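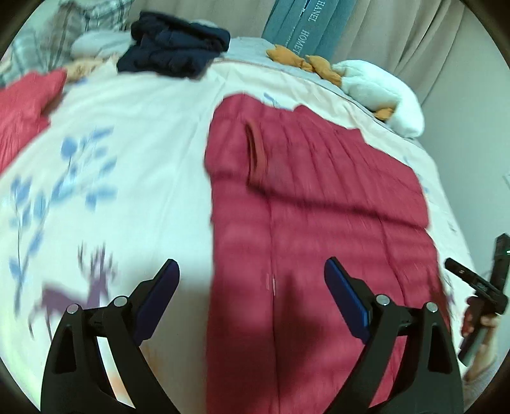
Slide 1. Winter jackets on the bed, ready to fold

Good evening. I'm talking tonight about putting away puffer jackets, and I'll keep it under 60 minutes with questions.

Start on the bed. It's the biggest flat surface most of us own. Lay the jacket out full width, with the seam running down the middle where you can find it. Keep the other coats off to the side. The red one gets done first, then the navy.

(Pause. Ask who stores coats on hangers all summer. Usually most hands.)

Storage boxes can wait by the headboard. Don't open one until there's a folded jacket to go in it.
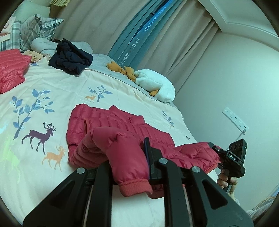

Zsófia Vass

Slide 2. Sleeves. Lift one sleeve and bring it over the body, cuff toward the hem. Then the other. Zip the jacket before you do this, all the way up. Smooth from the collar down with a flat hand so the air goes out through the stitching. Wrinkles in the shell are fine.

Fold in thirds, then in half. Seven months in a box is a long time for down, so don't press hard and don't use vacuum bags. I tried them in the Padmont apartment and the jackets were still flat in November.

(Skip the Ovside story if we're behind.)

Label the short end of the box. Five minutes per jacket is plenty once you've done a couple.

Handout is on the table by the door. Questions next, then the duvet covers.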